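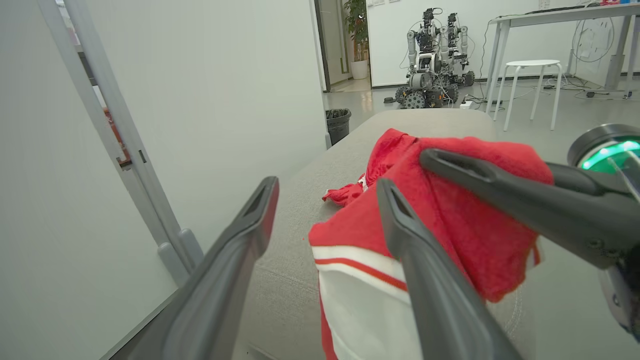

The red piece on the gray bench, with the white part and the thin red stripe

Saltereck Home Help > Clothes and Storage
Viewed 2,746 times

How to keep clothes off the bench, and what to do with a frayed hem?

Gemma Lightfoot
5 April 2023

Hello everybody. I have two problems and they are connected, so I put them together. I hope it is allowed.

We have a long bench with gray fabric cover. It was bought for sitting, but clothes are landing on it all the time and they stay there in a heap. The red one in my photo is what I want to save first. The edge of it is fraying, and it has also a white part with a stripe, so I am afraid to wash it in warm water in case the red goes into the white. I would like to repair the edge, wash it one time properly and then give it a fixed place.

For the fixed place I am thinking of the unit with white panels and gray aluminum frame. I want to put a short rod inside and hang two or three things on it, not heavy. I do not know if I may screw the rod into the white panel or only into the frame. I also want to leave enough space for the hinge arm in the corner. The second photo is from that corner.

My questions are then:
Can I stop the fraying without a sewing machine?
Wash first or repair first?
Where do I fix the rod?

Thank you for your patience with my English.
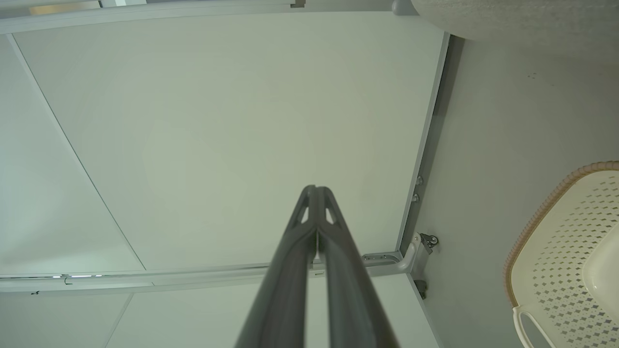 Replies (3)

Hayashi

Repair first, then wash. If you wash it with the open edge, the threads come out more and you will have less fabric to work with. I made this mistake with a tablecloth and it became a smaller tablecloth.

By hand it goes like this. Cut only the long loose threads, do not pull them. Sew over the edge with small slanting stitches, close to each other, with thread in the same red. After this fold the edge one time to the inside and sew it down with a stitch that does not show outside. If the fabric is stretchy, keep the thread a little loose, or it will break when you put the garment on.

For the color, do a test before. Make a hidden place wet, on the inside of the red, and press a white cloth on it for some minutes. If the cloth stays white, wash it cold and alone with mild detergent. If the cloth becomes pink, I would wash it by hand quickly in cold water and not leave it to soak. Do not leave it folded when it is wet, with the red lying on the white. Put a towel between and dry it flat.

About the unit I cannot say anything, I know only fabric.

Zakis

just put a basket at the end of the bench. everything goes in the basket. problem finished

Skumden

I will answer the third part, because I have put rods in several such units.

Fix the rod to the frame and leave the panel alone. I can't judge from the photo how thick your panel is or what is inside it, but in units with this kind of frame the panel is often thin, and a screw in it becomes loose after some weeks. Your horizontal rail has a channel in it. Measure how wide the channel is, and ask in a hardware store for a nut which slides into it. Then you do not need to drill at all. If they have no nut of this size, use a clamp bracket around the frame.

Please don't use the two screws which are already in the upright piece. I understand that it is tempting, but you don't know yet what they are holding.

For the hinge, open and close it slowly some times with a pencil in your hand, and mark how far the arm comes. Keep the rod and also the hangers outside of that mark. People measure the rod and forget that the hanger is wider. Mine was hitting the arm each time and I had to move everything by 2 inches.

Gemma Lightfoot

Thank you to all. I did the test with the white cloth and it stayed white, so I am sewing now. The channel I will measure when I find the small ruler. Zakis, we had a basket before, and the clothes were lying next to it.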